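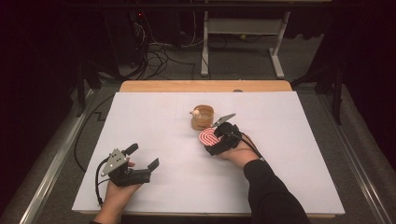
Guides > Trillari dressing-table set > Section 4

Reading time: 5 minutes

4. Setting out and cleaning the set

The set consists of a vented hairbrush, a wooden cup and a ceramic pot. Unpack it as described in Section 3 before starting. Keep the carton until you have checked every piece for cracks, chips and splinters.

4.1 Choosing a surface

1. Use a level table or shelf. The surface should be over 300 mm deep so that the brush can lie in front of the pot.
2. Wipe the surface and let it dry. A pale covering shows up loose hair and makes cleaning easier.
3. If the covering is made up of several sheets or panels, push the joins together. Do not stand the cup or the pot across a join.
4. Keep the set out of direct sun. The wood may darken and coloured plastic may fade.

Note – On a narrow shelf, stand the brush in the pot with the handle down. Check first that the pot does not tip.

4.2 Placing the pieces

1. Stand the pot towards the back of the table. It is the heaviest piece, and the rolled rim should not be used for lifting. Hold it round the sides.
2. Stand the wooden cup within easy reach. Its outside height is 87 mm, and it is meant for hair grips, cotton buds and other light things.
3. Lay the brush down with the bristles facing away from you, or bristles down if you prefer. Leave the handle pointing towards the hand you brush with.
4. A small rim ornament may be hung on the cup. Fit it before filling the cup and press down lightly. If it rocks, take it off and turn the cup to try another part of the rim.

Caution: Rim ornaments are small parts. Keep them away from children under three.

Caution: Do not put water in the wooden cup. The inside is oiled, not sealed.

4.3 Cleaning the brush

Do this every 2 weeks, or sooner if hair has gathered at the base of the bristles.

1. Pull out loose hair with your fingers or the tail of a comb. Work from the handle end towards the tip.
2. Fill a basin with lukewarm water and a few drops of mild shampoo. The head is 156 mm round its outer edge, so a cereal bowl is usually too small.
3. Swish the head in the water for half a minute. Run an old toothbrush along the gaps between the loops.
4. Rinse under the tap.
5. Shake the brush and lay it on a towel with the bristles down. If the end of the handle is open, tip it up over the sink first, as water collects inside.
6. Leave overnight.

Do not use a hairdryer or radiator to speed up drying. The tips of the bristles can soften and come away.

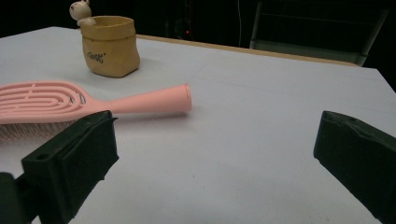
Can the brush go in the dishwasher?

Wash it by hand only. Dishwasher heat can bend the loops of the head, and a bent head cannot be put right.

4.4 Cleaning the cup and pot

1. Empty both pieces.
2. Wipe the cup with a barely damp cloth, then dry it at once. Oil it in May if the wood looks dull – a teaspoon of food-safe wood oil is plenty.
3. Wash the pot in warm soapy water. Use a soft brush in the creases and under the folded rim, where face powder tends to settle.
4. Dry the pot upside down on a cloth before putting anything back in it.

Note – The older Zistari cup has a varnished finish. It needs no oil.

4.5 Spare parts

Cups and pots can be ordered singly. Brushes are replaced whole; bristles are not sold separately. Write to Fergus MacLeish in the Trillari spares department, giving the colour and the name of the piece. For storage while travelling, see Section 5.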